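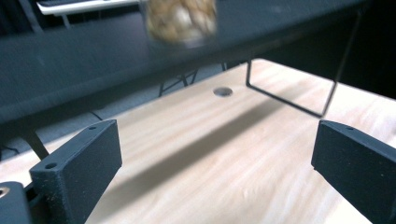
2. Setup

We used two tables in the Relonberg study room, the black one with the shiny top and the light wood one in front of it. Wood table has a small round hole in the top near the back so keep anything small away from it. Black table is glossy and shows every crumb, good for us, bad for whoever cleans up after (us also).

Snack is the Ruppert granola/nut mix, bought in bulk. Cups are clear, Dretex, the cheap sleeve. Clear was a group decision, we wanted people to see how much they were getting before they picked one up.

3. What we were trying to find out

Do people take less if the snack is already in a cup, compared to a big bowl with a scoop? Flustby (the student snack shelf on the second floor) goes through way too much mix and half of it ends up on the floor. They asked our class for ideas. This was ours.

4. Method

Started with 2000 g for the bowl week and 2000 g for the cup week. Same mix, same spot, same hours, put out at 10 am and taken in at 4 pm. Weighed what was left at the end of each day on the kitchen scale. Swept both tabletops and weighed the crumbs seperately.

Cups filled by hand, to just under the rim. Tried filling to the very top first but they spill as soon as you lift one. No lids, lids cost extra.

5. Results

Bowl week: ran out before the week was over. All of it gone, minus the sweepings.
Cup week: lasted to the last afternoon, only a little left in the bag.
Both weeks together, 3974 g taken or spilled out of the total. So almost everything gets eaten either way, cups just slow it down.

Spills were mostly at the scoop. With cups the mess was smaller and closer to the table edge, where people slide the cup toward them and then pick it up.

6. Problems

- Light wood hides the oats really well. We probably undercounted crumbs on that table.
- Some people took 2 cups. We didnt track who.
- Scale turns itself off if you wait too long, lost one reading on bowl week and had to guess it from the day after.
- September is busy, first weeks of class. Might be different later on.

7. Next time

Smaller cups. Put everything on the black table only. Ask Flustby if we can run it for a month and not just one week each. Maybe try a tray with a lip for the edge spills, havent priced it yet.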